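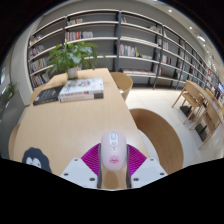

Progress report to Prodell
Prepared by Adaeze Ajayi, Shehu project
Friday, March 6, 2020

We have good news on the main question you funded. A policy trained only on demonstrations from the hand-held gripper can now pick up and place small household objects on a table it has never seen, and it does so often enough that we trust the result.

What we collected

The Shehu set now holds 192 usable demonstrations of the mouse task. Another 13 were thrown out, nearly all for tracking loss when the operator turned too fast toward a plain wall. Rooms with bookshelves have been much kinder to us. All those spines give the tracker plenty to lock onto, and we now look for that kind of room first.

Each demonstration is one grasp, one short carry and one release. We let people work at their own speed and start from wherever they liked. I was nervous about that (the early plan had fixed starting marks on the table) but the variety has helped a lot!
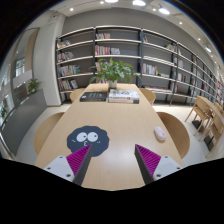 The approach is still the hardest part to learn. With the fingers wide open over the table, the policy has to settle on a direction early, and a rounded object like a computer mouse punishes a late correction. Our first version drifted sideways and nudged the mouse along the wood. Plaken, our new labeling step, marks the moment the operator commits to a grasp, and training with those marks cleared up most of the drift.

Results so far

In the last round we ran 123 trials on the arm without the Plaken labels and the same number with them. The labeled version had fewer nudges, fewer dropped objects and much smoother closing. The full table goes to you with the data release, along with the trials that failed. I'd encourage your team to look at those too, they're some of the most useful clips we have.

Still open

Shiny tabletops. Bright reflections next to the object still pull the grasp off center now and then. We are trying 30 extra demonstrations under mixed lighting before changing anything in the model.

Finger wear. The Rovis finger pads are holding up, but we want one spare pair per gripper.

Next comes a second object set, with books and soft items, and a first draft of the paper by August. Spending is on plan and we are not asking for any changes to the budget.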